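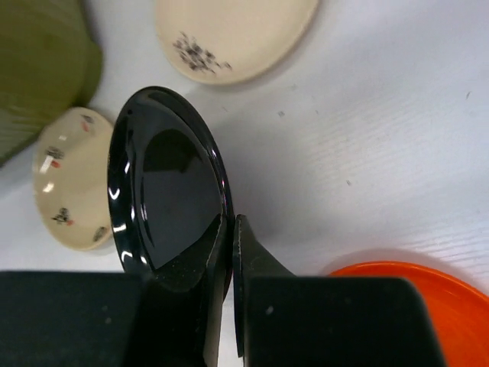
Courses > Human Biology > Student Projects > Reports

Print this page | E-mail this page

Urine Color as a Guide to Fluid Intake in Student Athletes

Project report, May 2022
Author: Ardalan Hosseinzadeh

1. Background

Urine gets its yellow color from urochrome, a pigment formed when the body breaks down hemoglobin. When a person drinks little, the kidneys hold back water and the same pigment is carried in less fluid, so the color deepens. Foods and supplements also change the color. Riboflavin gives a bright yellow, and beets can give pink or red in some people. This project asked whether a simple color score follows fluid intake closely enough to be useful without a lab test.

2. Method

Members of the Kedton rowing and track clubs kept a diary during February. Each entry gave the time, the fluid drunk since the last entry in milliliters, any vitamins or medicines taken, and a color score from 1 (pale straw) to 8 (brown). Scores were read against the printed Drulik chart in daylight or under a white lamp. Specific gravity was measured on a subset of samples with a Shibata hand refractometer. 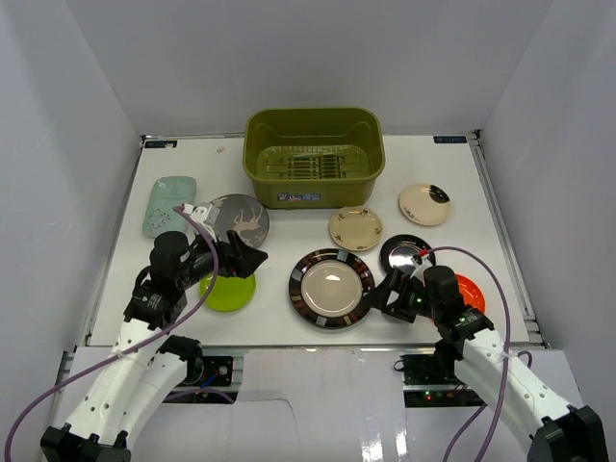
The refractometer was zeroed with distilled water before each batch. Entries were removed if the time was missing or if a B-complex vitamin had been taken on the same day. The diaries held 3,544 entries in total, of which 439 were removed under these rules. Specific gravity was available for 300 of the remaining entries.

3. Results

Color score rose with specific gravity across the range. The match was closest for scores 3 to 6. Scores of 1 and 2 were hard to tell apart, and the few scores of 7 or 8 came mostly from the first sample after waking. Entries made within 80 minutes of a large drink were often pale even when the day's total intake was low — a single reading can mislead.

4. Limits

Fluid in food was not recorded. Color scoring depends on the reader and the light, and no second reader was used. Red or brown urine with no dietary cause was outside the scope of the diary; participants were told to report it to a doctor.

Related reports
Sweat Rate and Body Mass Loss in Indoor Rowing
Comparing Two Oral Thermometers
Resting Pulse Before and After Caffeine
The Tilla Sleep Diary: A Trial in First-Year Students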